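Osura Opens Table Setting Room in Plokcombe

PLOKCOMBE, December – Osura, a maker of small goods for the kitchen and dining table, has opened a room for table setting on the ground floor of the Fimero building. Visitors can try utensil holders, chopsticks and table linen together before they decide what to buy.

The room has 9 tables, and each one is dressed with a different cloth. Guests are welcome to take chopsticks out of the holders, lay them on the table and put them back again. One of the cloths is red, with small white and pale pink blossoms, and it is used with a gray plastic holder that has rows of round holes in its sides.
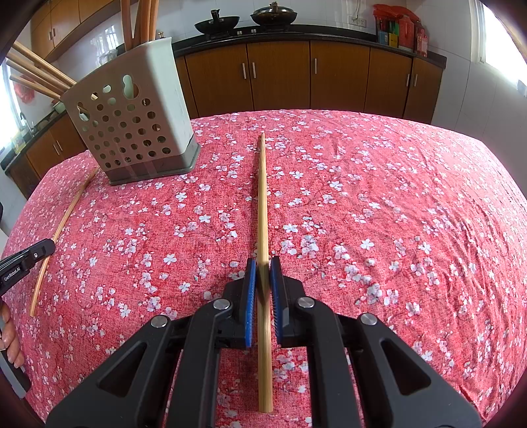 Can visitors buy the things they try? Everything shown on the tables is sold at the counter near the entrance, and larger orders can be collected after 2 days.

The tablecloths are made by Edet, a partner of Osura for 11 years. Edet also takes orders for cloths in special sizes – customers should bring the length and width of their table, and also mention if the corners are rounded.

The room opens at 9 in the morning. Entrance is free and no booking is necessary. Groups are kindly asked to write to the Osura shop in Plokcombe before their visit.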